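Kidska Workshop Releases Plans for Flilla, a Hand-Held Gripper Built at Home

FOR RELEASE IN JULY

Kidska, a shared workshop for home builders, today released the plans and parts list for Flilla, a two-finger hand-held gripper for recording everyday chores. The recordings are used to teach robot arms how to pick things up and put them down.

Flilla took 13 months of evening work. The printed parts were made at the workshop, and testing was done in a furnished bedroom with ordinary household items. Clearing up waste paper is one of the set tasks.
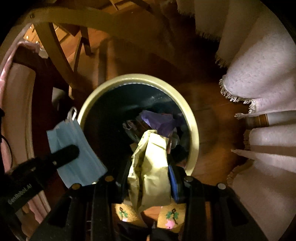 Does a builder need a robot arm to get started?

A builder needs only the gripper and a laptop. The arm can come later, and the plans list the bolt pattern for mounting one.

The parts list has 71 lines, counting every size of screw. Most of the work is in the finger joints, which have to move together without play. Early joints wore out too soon, and the workshop changed the pin size twice before settling on the current one. Gosetti, a small machine shop, cut the final pins.

Members practice with a pair of grippers, one for each hand, over a bed or a table. Soft toys and small boxes make good first objects.

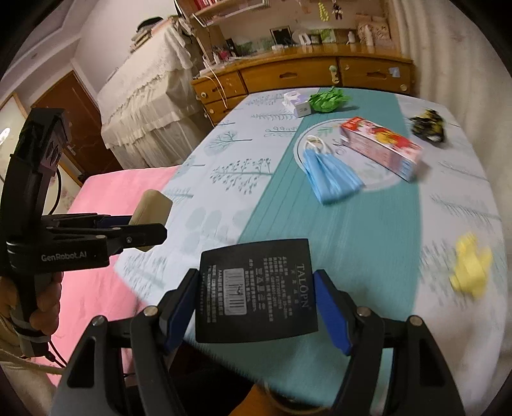
The software is called Vlad. It saves each recording as its own file and lets the builder trim the start and end. Version one runs from the command line. A version with buttons and menus is planned – the workshop has not set a date for it.

Kidska's goal is 1,000 finished recordings from members by the end of the year. Tables with a mix of packets and toys are next on the task list.
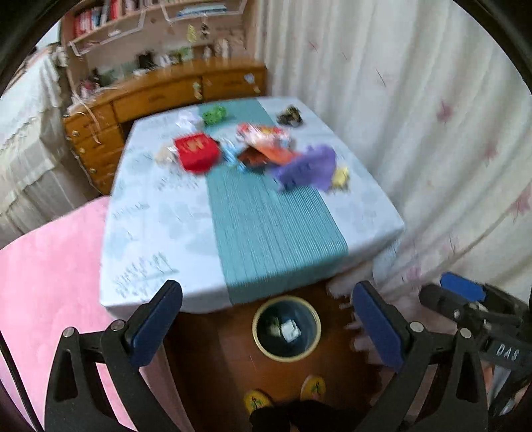

How long does the build take?

Plan on 40 hours, including printing time. Builders who order the pins ready-made can take a few hours off that.

The plans are free to download from the Kidska website. Printed copies are available at the workshop front desk, open until 9 p.m.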